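Velix 32 Seamless Backdrop Paper
Item no. 574

The Velix 32 is a matte seamless paper for portrait, newborn and family sessions, supplied on a rigid core and cut for use in small studios and in clients' homes. The surface is uncoated and does not produce hot spots under a single softbox placed at 45 degrees.

Weight: 155 g/m²
Width: 1.35 m
Roll length: 13 m
Core: fits standard crossbars and wall hooks
Colors: Chalk, Oat, Slate, Fog

Store the roll upright. Paper left lying flat for long periods develops ripples that show in side light. Before shooting, unroll the required length, clamp both ends of the core and let the paper hang for ten minutes. Trim soiled sections with a straight blade. 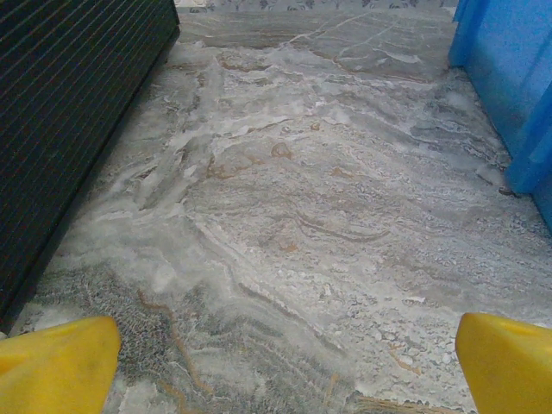
Karla Tovar writes that Fog came out slightly blue next to a north window, and that a custom white balance taken from the paper itself fixed it. She used one roll for 13 newborn sessions before the floor end needed replacing.

Fog and Slate are neutral under 5500 K flash. Under mixed light a gray card reading is recommended. Batches can differ slightly in tone, so order all rolls for one project together.

Rolls ship in a cardboard tube with end caps. Unopened rolls can be returned to Stesorbridge within 32 days. Cut paper is not returnable.

Related items: Onano crossbar, Cuevas clamp set, core adapter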